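Mellor Rowing Strength Program
Second progress report to the Jukik Fund
Submitted by Fitriani Rahman, head of conditioning
1 August 2026

Where we stand

When the Fund agreed to pay for a winter-through-summer strength program for club rowers, the application promised "measurable gains in power and a reduction in lower back complaints." I wrote that sentence. I have had plenty of time since then to think about the word measurable.

The short version is that we enrolled 54 rowers and most of them are still turning up. Eleven have left, which is fewer than I budgeted for. A few moved away, a couple found out that they preferred cycling, and one wrote a very polite letter saying that he had joined to row and had so far mostly been asked to lie on the floor. He had a point. The first block was heavy on hip mobility, and hip mobility does not look like much from the dock.

Attendance

We have logged 371 individual sessions this period. Early mornings remain the best attended, in the sense that people are physically present. Useful conversation begins at the end of the second set. The evening group is livelier and worse at squats.

Breakfast after the dawn session was added in the spring out of the contingency line, and it has done more for attendance than any of my emails. The cost is mainly bread.

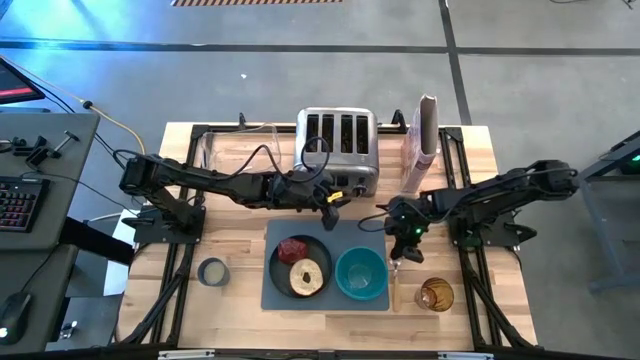
Karine Chan would like it recorded that the evening group's squats are fine, that the rack they get is the one with the bent safety bar, and that she has raised this at two meetings now. So recorded. A replacement bar is in the equipment request below.

Testing

We test on the ergometer at the start and end of each block, over the same distance, with the same damper setting and the same groaning. Most rowers who finished both blocks pulled a faster time than they did at the start. The juniors improved the most, though juniors also grow, and I can't bill the Fund for that.

Back complaints are harder to report on. Fewer people are missing practice with a sore back than last year. On the other hand, we now ask everybody how their back is every week, and people who are asked every week tend to come up with something. I have put both sets of numbers in the appendix and left the arguing for our next call.

What went wrong

The Dristix jump mats arrived late and one of them records every jump as zero, including some quite good ones. It has gone back to the supplier. The Junavton training log works well on the club laptop and hardly at all on anyone's phone, so we have returned to a clipboard – the clipboard has had no outages.

I also scheduled a max testing day on the morning after the club dinner. The results have been left out of the averages.

Spending and next steps

We are slightly under budget on coaching hours and slightly over on equipment and breakfast. With your approval I would like to move the unspent coaching money across to cover the new safety bar and two sets of heavier bands, the present ones having gone the texture of old licorice.

The third block starts in September and shifts toward single-leg work and trunk endurance before the fall head races. Final testing follows the last race, and this time I have checked the date of the dinner.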